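Kanini Mohamedi
Okay, long thread, get comfortable. I've been promising for ages to write down the house rules we use when collecting hand-held gripper demos around liquids, and since three different folks asked me in June, I guess it's time. Get a cup of tea. Keep it away from the bench, please. (1/11)

Quick background for anyone new. At Mrema we record kitchen and table tasks with hand-held grippers, then the recordings go to the Drimari folks for training. We've passed 3000 episodes now, and most of what I know about doing this well I learned by doing it badly first. (2/11)

Rule one is the oldest and the one I care about most: anything near the work that holds liquid has to be written on the task card before you start. All of it, even the bottle you don't plan to touch. You'd be amazed how often the bottle you don't plan to touch ends up in the story. (3/11)

Rule two: open containers get named as open. "Bottle" is not enough on a card. Is the cap on or off? A policy that learns to grab a capped bottle can tip and swing it any which way, and we really don't want that habit carried over to an open one. (4/11)

Rule three: keep both finger markers clean. A splash of water is no big deal by itself, but a drop sitting on a printed square can throw off the tracking, and then you have a lovely demo with a gripper width that jumps all over the place. Soft cloth, every break, no exceptions. (5/11)

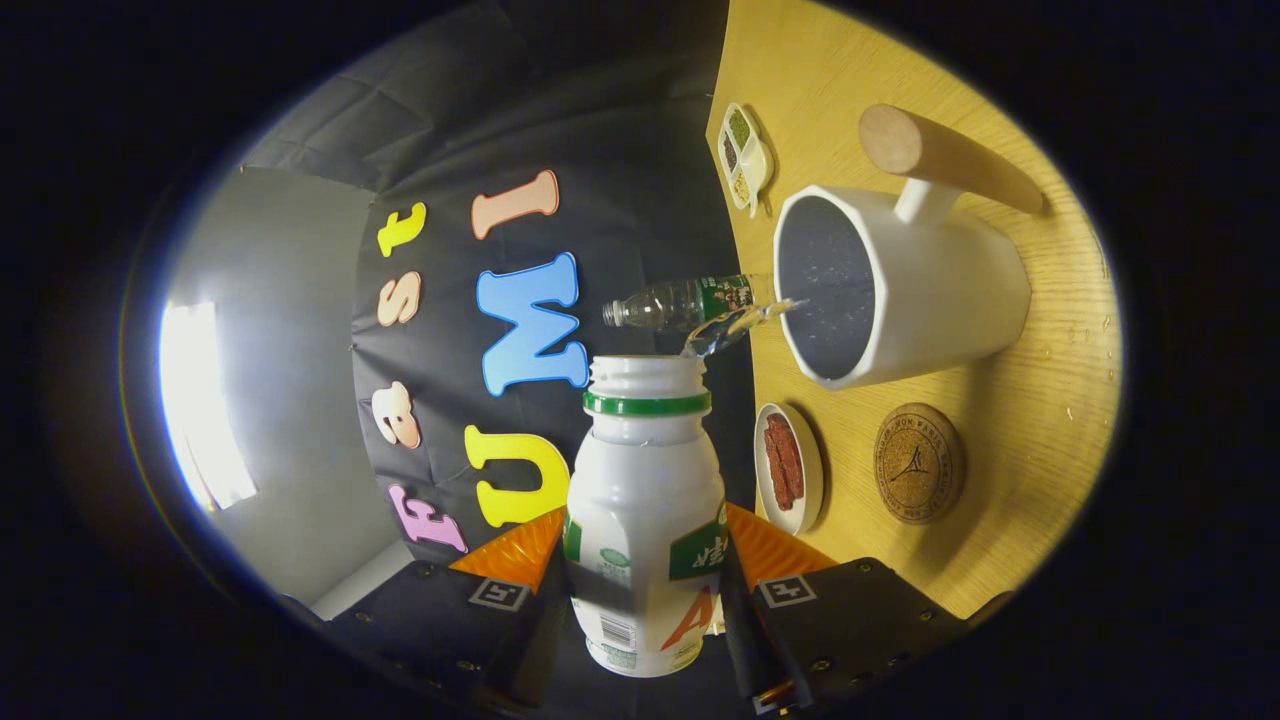
Wadeck: can I push back on rule one a little? We tried listing every container and our cards got so long that people stopped reading them. We went to "liquids within arm's reach of the target" and things got better. (6/11)

That's a fair point and I've gone back and forth on it myself! Our compromise is that the card has a short top half and a fuller bottom half. The top is what you read out loud before you pick up the gripper. The bottom is for whoever labels the episode later, and they will thank you for it. (7/11)

Back to the list. Rule four is about stopping. If water lands on the table where it wasn't meant to, you finish the motion calmly, set down what you're holding, and mark the episode as a spill. Please don't delete it! Spills are some of the most useful things we have - as long as they're labeled as spills. (8/11)

Rule five: food and small dishes stay on the table if the task calls for a busy table, but everybody agrees on where they go first. Clutter is good for training. Clutter that wanders between takes with no note on the card makes me want to lie down. (9/11)

Rule six, and I know it sounds fussy: 2 people on any pouring task. One handles the gripper, the other watches the table and has a towel ready. Baltusico does this too, and comparing notes with them is how we settled on 34 minutes as our longest stretch before swapping. Wrists get tired, and tired wrists tip things. (10/11)

I'll put the card template up once I've cleaned out our inside jokes. If your lab has a rule about liquids that I've missed, please send it over, especially anything on hot drinks, where ours is still one sentence long and I'm not very proud of it. (11/11)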